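Práctica 3. Comparación de cámaras de muñeca en simulación
Manipulación robótica - Prof.ª Zoila Chambi

3.1 Objetivo
Comparar dos modelos de cámara, Skevow y Nellow, montados en la misma muñeca simulada, antes de elegir la pinza. Se trabaja en el piso virtual Osagie, con las mismas trayectorias para ambos modelos.

3.2 Orientación inicial
Se lleva el brazo a la pose de partida y se guarda una vista. Conviene fijar una referencia lejana y anotarla en la ficha.

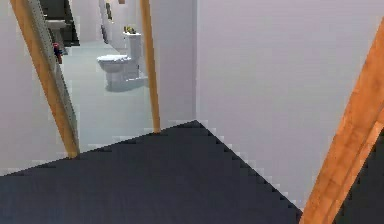
Fig. 1. Vista hacia el baño, con el inodoro como referencia.

Cada trayectoria se repite 7 veces por cámara, a 30 fotogramas por segundo. La exposición queda bloqueada. Si el controlador pierde un fotograma, la repetición se descarta entera - no se interpola.

3.3 Profundidad en pasillos estrechos
Las paredes lisas dan pocos puntos de correspondencia. El error se evalúa por separado en pared, suelo y objetos pequeños.

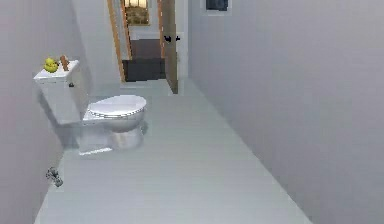

El error medio de una zona no se calcula con menos de 469 puntos válidos; por debajo de ese valor se escribe "s/d" en la tabla.

3.4 Inclinación de la muñeca
Se repite el ensayo con la muñeca girada. Los bordes en diagonal muestran escalonado a baja resolución, y el detector de líneas puede partirlos en segmentos cortos.

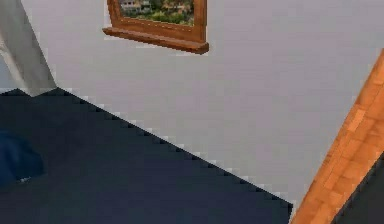
3.5 Entrega
Tabla de errores por cámara y zona, registro del controlador y una página de discusión. Los ficheros se envían a Arlindo Medeiros.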